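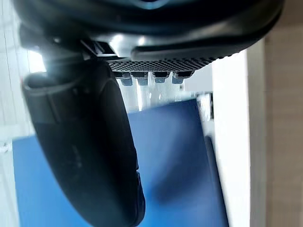
Trenside wants you to believe that clutter is a moral failing, curable for £44 a month. The storage firm, based in Tadby, will collect whatever you can't face, list it on an app and bring it back when asked.

The firm says 3,216 households have signed up. It won't say how many ever ask for their things back.

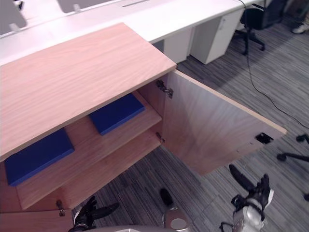
Is it cheaper than a bigger cupboard? Only if you leave early. By month 16 you have paid £704, and a fitted cupboard from Mishra, a joiner's in the same town, was quoted to me at £591.

The sales pitch skips that sum and talks about "headspace" instead. I asked what this meant and was sent a leaflet.

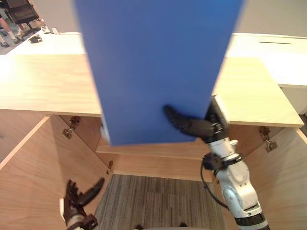
The leaflet didn't help. It did mention a return fee, in small type, for anything wanted within the day.

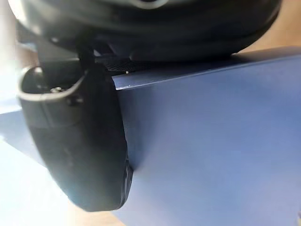
What the rivals charge

Ania, a smaller outfit, has no return fee but shuts for most of February. I'd still try the loft first.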